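Skendside Furniture Exchange
Minutes of the February meeting, held in the workroom at 9 am

Present: Barry Rowbotham (chair), Wenceslao Montecinos, Kirsty Tosh, Brenda Holroyd (minutes)
Apologies: Dean Furnival, who sent in written comments under item 3

1. Minutes of the last meeting
Agreed, with one correction. The shelves promised to the Whiteley hall were pine and not oak. Brenda to amend.

2. Matters arising
The squeaky trolley has been oiled and is a joy to push. The sign for the side door is still at the printer's. Kirsty has rung twice and will ring again.

The bigger cupboard has been claimed by a family on Hodeo Street, who sent a lovely card. It is pinned up by the kettle if anyone has missed it.

3. Plastic furniture
This took up most of the morning and it was a really good discussion. Barry opened by saying how pleased he was with the amount of plastic furniture now coming in. We used to turn a lot of it away, and he thinks that was a mistake. It is light, it wipes down well, and people with small flats or a bit of yard are delighted to get it.

Wenceslao has been working out a proper way of checking it over and took us through what he has so far. His main point was to turn every piece upside down before doing anything else, top face down on a covered table with the legs in the air. You get a clear look at the underside that way, and you can reach every leg without kneeling on the floor (a great relief to several of us!). 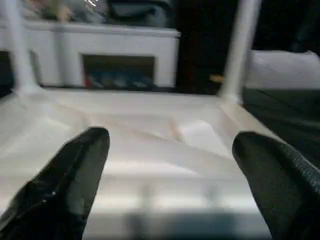
He then goes round the legs one at a time, starting where each leg meets the corner. A hairline crack at the joint is the thing to look for. He also presses a thumb along the rim and feels for sharp bits left over from the moulding. Anything with a split at the corner goes for recycling, and we all agreed there should be no exceptions to that, however nice the rest of it looks.

Kirsty asked about yellowing. Wenceslao has had good results with warm water, washing-up liquid and a soft brush, with bicarb for the stubborn patches. He would like to try Brorix, which his neighbour swears by. Agreed to buy one bottle and try it on something we don't mind spoiling.

There was a long and happy exchange about ribs. Brenda had never given a thought to the underside of a plastic seat and now looks at every one she meets. Ribs that cross in the middle are a welcome sight, but they do collect dirt, grit and the odd spider, and an old toothbrush is the best thing for getting into the corners. Kirsty has a drawer full of old toothbrushes and will bring them in.

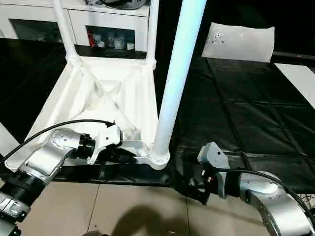 Dean Furnival wrote that he was all for it but wanted the weight test kept in. In his view a seat can look perfect from underneath and still bow when a grown adult sits down. He asked that every seat be stood the right way up again afterwards on a level bit of floor, checked for wobble, and sat on properly by somebody before it gets a green ticket. He also pointed out that white plastic shows every scuff, and asked us to stop stacking it dirty.

All present thought this very sensible. Agreed that the wobble and sitting tests come last, after cleaning. Barry offered to do the sitting and the offer was warmly accepted.

Table coverings were discussed next. Black is much the best colour under white furniture, as you can spot crumbs of broken plastic straight away. Cloth grips better and plastic sheeting wipes cleaner, and opinion was divided. We have both, so people can use whichever they like, but please shake the covering out at the end and fold it up again. Brenda would love to see the creases ironed out of the cloth one day but accepts that it won't be her doing it.

Kirsty suggested an inspection card to hang by the table. Draft wording as follows:

Turn it over. Look at each leg joint. Feel round the rim. Brush out the underside. Wash, rinse, dry. Stand it up and test for wobble. Sit on it, if it is for sitting on. Ticket. 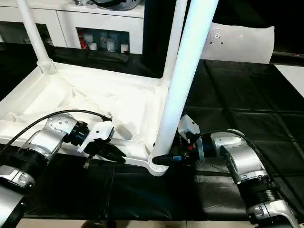

Legs up on the black covering, white plastic furniture.

Wenceslao asked for the words "gently, please" to go after the second step. Agreed. Kirsty to letter the card and get it laminated.

4. Spring open day
Barry reported that more than 2,000 leaflets have gone out across Skendside, a splendid effort. He would like 50 clean seats ready for the garden, in any mix of styles. Brenda thought we could do it easily if the washing is spread over several mornings. Wenceslao will put up a sheet for names.

Cakes as last year. Kirsty has already been asked for her ginger one and has said yes.

5. Any other business
The long hose leaks at the tap end. Barry to bring a new washer.
Spare leg ends and feet should go in the blue tub, sorted by size if you have the patience.

The meeting closed at 11.20 am and we went straight on to washing.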